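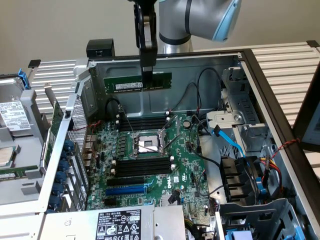
Monday, bench 2

Got a proper run at the Dell tower today and I am very happy with it! This is the one we want as the standard case for the Trundeck rebuild work - two banks of memory slots, socket in the middle, and enough room to get at everything once the side panel is off. I had been putting it off for weeks because I expected the cabling to be a pain. Some of it is. Most of it is fine.

Settled on keeping the case flat on its side for the whole job. Upright it wants to walk whenever you press on a module, and pressing is most of what memory work is. Flat, you push straight down into the bench and the board hardly cares.

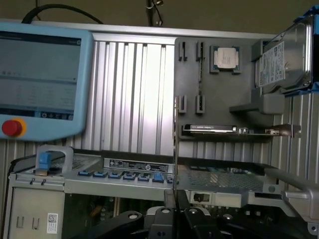
Parts storage is the other thing I'm pleased about. The old habit was antistatic bags in a tray, and we lost time every session working out which bag was which. Now everything that comes out of a case gets a spot on the dark gray holder board: narrow slots for the four memory modules, a square pocket for the CPU beside them, a long channel along the bottom for an expansion card. The hard drive stands up at the side with its label facing out, so you can read it without picking it up. I love this thing. One look and you know what's still in the machine and what isn't. The Savolainen tray can go back to the shelf or to whoever wants it.

Want to make a second one with a deeper CPU pocket. Evis has offcuts in the right thickness, 40 cm lengths, which ought to be plenty.

Memory notes for whoever does the next one. Latches open at both ends first, all the way, every time. Check the notch against the key before going anywhere near the slot, then lower it level and push evenly. If one end goes in ahead of the other, lift out and start over, don't lean on the high end. 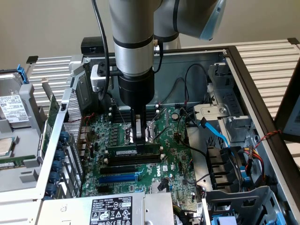 Same care near the socket. While it's open, nothing gets passed over it that could be dropped into it, and that includes screws, pens and coffee. I'd like a simple cover cut for it from the clear sheet we have left. Should be a 5 minute job.

Cables: the SATA lead wants to drift over the board. Tape it back toward the drive cage before starting. The power bundle behaves itself if you leave it alone.

I wrote all this up on the shared page at lunch and asked for objections.

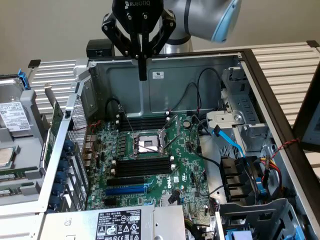 Ploltetti wrote back that flat is fine for memory but they'd still stand the tower up for the power supply, as the screws are easier to reach from behind. Also asked for the slots to be numbered on paper so that every module goes back where it came from. Both fair. I'll print a slot map tonight and stick it inside the side panel.

To do: slot map, socket cover, second holder board, more tape (down to the last of the 19 mm roll).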